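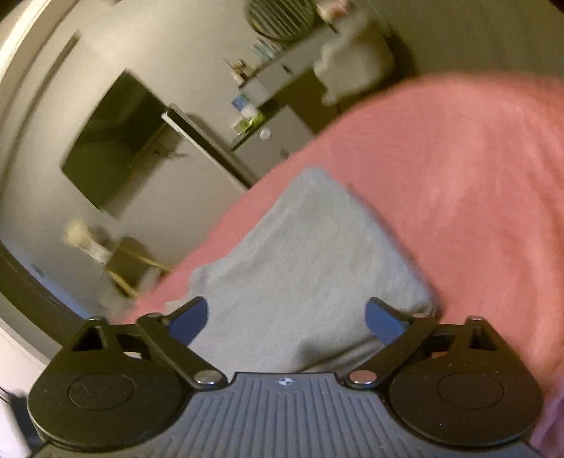

Howard Hulme folds every cloth on the bed and never on a table, on the grounds that a soft surface grips the bottom layer and keeps it from sliding. The drawback, he adds, is that a mattress gives under the hand, so the creases come out weaker. Both points hold, and the method below allows for them.

Folding a Flat Cloth on a Bed

Applies to hand towels, tea towels, napkins and plain cotton cloths up to 700 mm on the long side. Fitted items need a different method.

Preparation

Pull the bed sheet tight and tuck it in on the near side. A loose sheet moves with the cloth. Clear a space at least twice the width of the cloth. Check that the cloth is fully dry, particularly along the hems.

Steps

1. Lay the cloth down with the long side toward you. Take two adjacent corners, lift, and shake once.

2. Lower the far edge first, then the near edge. Smooth from the center outward with the flat of the hand.

3. Square the corners. If one side runs at a slant, pull the short corner along the hem. Pulling across the weave stretches it further.

4. Bring the left edge over to the right edge. Match the corners before pressing the fold.

5. Turn the near edge up to the far edge. The cloth is now in 4 layers.

6. Press with the forearm for around 20 seconds. For a sharper crease, slide a thin board or a large book underneath first.

Thick cloths

Terry and waffle weaves spring open after step 5. Fold these in thirds lengthwise, then in half, and stack with the folded edge facing out.

Stacking

Keep sizes separate. Alternate the direction of the folded edge every 2 cloths if the pile starts to lean. Thin cotton goes on top, terry at the bottom.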